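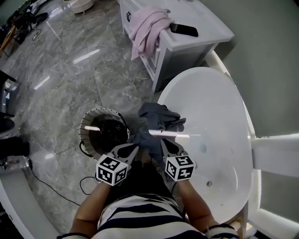

Dark gray cloth pinched between two hand-held grippers, bathroom floor.

Can Machines Do the Chores Yet? Gallery 4: Bathroom

Text and captions by Amparo Segura. Last revised July 25, 2020.

Earlier galleries in this series covered the kitchen counter, the stockroom shelf and the packing bench. The bathroom gets its own page on account of soft items and hard, glossy surfaces, a combination on which automated handling still does poorly. The chore under discussion is a small one: a piece of fabric is on the floor or over the side of the tub, and it should end up in a basket.

A person does this without looking for very long. A robot arm in a fixed cell can do parts of it under good conditions. A mobile machine that enters an unfamiliar bathroom and does all of it, at a useful speed, without supervision, is not something we have been able to test, and we do not know of one on sale. The notes on this page go through the parts of the job in the order a machine would meet them.

The grip

In the first picture the work is being done by a person with one gripper in each hand. The fingers meet in the middle, on the cloth, and the cloth is slightly off the floor. The fingers are pale gray and the pads have dark oval cutouts.

Two fingers are enough for a pinch. They are less good at gathering. A hand takes hold of a towel by bunching it into the palm, and a parallel or near-parallel gripper has no palm to bunch into. It takes whatever fold is standing up between the tips. If no fold is standing up, one has to be made, usually by pushing the fabric along the floor until it buckles. On carpet this works well. On polished stone the whole item tends to slide ahead of the fingers, and a second contact is needed to hold it in place.

With two grippers the second contact is available. The drawback is coordination. Both tools want the same few inches of space above the cloth, and a planner that treats each arm as an obstacle to the other will often refuse the approach. The usual workaround is to let one arm finish before the other begins, at the price of roughly doubling the cycle. People holding the tools let them touch and slide past each other, and it costs them nothing.

The markers

Each gripper in the first picture carries marker cubes above the wrist, printed with square black-and-white patterns. A camera that can see one clean face of such a cube can work out where the tool is and which way it is turned. A cube is used in preference to a flat card so that one face or another stays visible as the wrist rotates.

Reflective floors are a known nuisance for this. A polished tile can return a mirrored copy of the marker, and while a mirrored pattern normally fails the decoding step, partial reflections on the cube face itself can wash out modules along one side. Matte printing helps. So does closing the blinds. Fingertip position still has to be inferred from the cube, through the stiffness of everything in between, and a flexible finger under load is never quite where the arithmetic puts it.

Finding the cloth

Dark gray fabric on gray marble with white veining is a moderately hard case. The color contrast is fair and the outline is irregular, but the veining supplies false edges, and long highlights from the windows cut across the floor and move when the camera does. A depth sensor ought to settle the matter. In practice many depth sensors return holes or ghost surfaces on polished stone, and the thin outer parts of a garment, lying nearly flat, are lost in the noise. What the machine reliably knows is the position of the highest part of the heap. It is also the part most likely to hold a graspable fold, so the error is less costly than it sounds.

Cables are harder. There is a thin black one on the marble in the first picture, running from the foot of the wastebasket. A mobile base should treat a cable as a barrier and a gripper should treat it as something to leave alone. Several systems we have tried did neither. A black cable and the hem of a dark shirt look much the same in a low-resolution overhead view, and pulling on one of them has consequences.

Working over the tub

The rim of a freestanding tub is curved in two directions. Anything laid over it drapes, and a draped item behaves differently from a heap: the weight hangs on one side or both, and the place to grip is near the top, where the fabric is supported from below. Lift from the hanging edge and the rest slides off into the basin or onto the floor.

There is also the question of reach. An oval tub with floor on every side can be approached from more directions than one built into an alcove, but the outward curve keeps the base of the robot at a distance while the item is often toward the inside. A short arm runs out of extension just where it needs to turn its wrist downward. Our own arm, an Irkix on a fixed stand, had to be moved twice before the far side of a practice rim came into its working range.

Contact with the rim is acceptable if it is light. Enamel and acrylic both scratch, and a fingertip pressed down hard in search of a thin layer of cloth is a plausible way of scratching them. Textured mesh inserts in the pads increase friction on fabric, so that less pressing force is required. They also collect lint and should be cleaned on a schedule.

What we measured

Figures are given for one task only. The Irkix arm was fitted with a Bhat two-finger gripper and run with the Ustiline grasp planner, version 2, on our Plendeck test floor. The task was to pick a crumpled cotton shirt from a smooth tile surface and release it over an open basket. Trials were held in June.

Attempts: 15
Shirt released fully inside the basket: 9
Time limit per attempt: 30 seconds

Failures were mostly of one kind. The planner chose a point on the outer part of the shirt, the fingers closed on a single layer, and the shirt came up a short way and slipped free. In the remaining failures the shirt went partly into the basket and a sleeve stayed outside. We scored these as failures. A reader who would be satisfied with a sleeve over the side may score them otherwise.

No attempt was made with wet fabric. Wet cotton is heavier, adheres to tile and drips on whatever is underneath, and the arm in question is not sealed.

The view from the tool

A camera mounted on the gripper sees what the fingertips are about to touch and little of what the wrist is about to hit. For approach it is very good. The two pads are always in the same place in the image, and the gap between them is a ready-made aiming mark. For anything to the side or behind, a second source is needed, and in a furnished room there is a lot to the side.

The picture that follows was taken by such a camera. Dark gray fabric is draped over the near end of the tub, with a small patch of pink showing at the top of it. The woven white basket is on the floor to the left. The second gripper comes in from the right, with a small camera module on top of its bar.

The pink patch is worth a remark. A system that segments by color would report two objects and might plan two picks. A system that segments by shape would report one. Either may be correct, and the quickest way to find out is to lift the item and see what comes with it. Few planners include a step of this sort. Most decide what is there, act, and look again only after release.

There is a pale pink towel on the vanity as well, hanging over the front edge of the countertop. Towels on display are supposed to stay where they are. A machine told to collect the laundry has to distinguish a towel hung up from a towel left behind, and the difference is mainly one of position and neatness. We have seen this handled with a fixed list of permitted places, entered by the owner. It works until the owner changes habits.
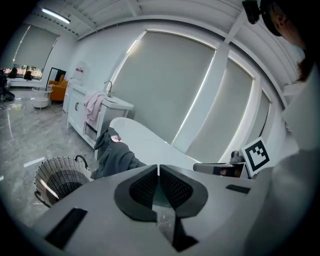 Where this leaves the chore

Picking up: partly solved. A dry, crumpled item on a flat floor, in steady light, can be lifted more often than it is dropped. Thin flat items and items draped over curved surfaces remain unreliable.

Carrying: solved over short distances with a fixed arm. With a mobile base the cloth may hang low enough to be driven over, and we have no figures for it.

Placing: solved if the basket is open, upright and known in advance. A basket with a handle across the mouth reduces the opening, and the release point has to be moved to suit.

Deciding what to pick up: unsolved outside a prepared room.

Shop-floor equivalents are further along. Rags and gloves on a workbench pose the same handling problem, but the bench can be painted, lit and cleared to suit the machine, and the bin can be bolted down. Few people will do as much to a bathroom.

Notes on the captions

"Gripper" is used on this page both for the hand-held tool and for the end of a robot arm. Where a result depends on the difference, the text says which is meant. Results for the Irkix arm should not be read across to hand-held tools, where a person supplies the planning and most of the correction.

Gallery 5 will cover folding tables and shelf edges. Corrections to the measured figures are added at the foot of the relevant page.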